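The box that wants to stay in your house

The gift box used to be a thing you tore open. Now it comes folded, with a stand-up back and a little sunken bed for whatever is inside, and the people who sell it would like you to keep it. On the dresser, for preference. Dralov calls its version "a home for small things." Plota promises a box that "opens like a room."

I have my doubts. I spent August putting these boxes together at the kitchen table, first Dralov's, then Plota's, then one from a small outfit named Grikis, and my main finding is that cardboard is still cardboard. It creases where you lean on it. It fades by the window. After 14 openings the lid of my favorite had gone soft at the fold, and it no longer shut without a nudge.

The folding itself is pleasant enough, I'll give them that. You bend the sides in, press the tabs down and get a crisp little tray that looks far more expensive than it did flat. Then you have to find something worthy of it. Earrings slide to one end. A watch sits too high. I tried keys and felt silly.

Color does a lot of the selling. The makers love a chalky blue or gray, with the inside a shade darker than the outside, and on a pale wooden table it's hard to argue with. 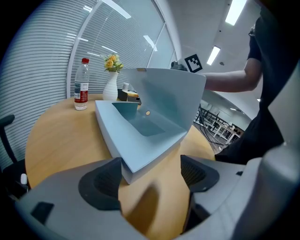

Thepsuriya, who wrote in after my first column on packaging, has kept two of them for years and thinks I am being unfair: they hold thread and buttons perfectly well, and a soft lid bothers only people who expect a box to be furniture.

Maybe so. But thread and buttons did fine in a cookie tin, and the tin came with cookies. Grikis wants 70 dollars for a set of 2, flat, with a sheet of instructions. I've still got mine. It's on top of the fridge with the spare batteries in it, lid open.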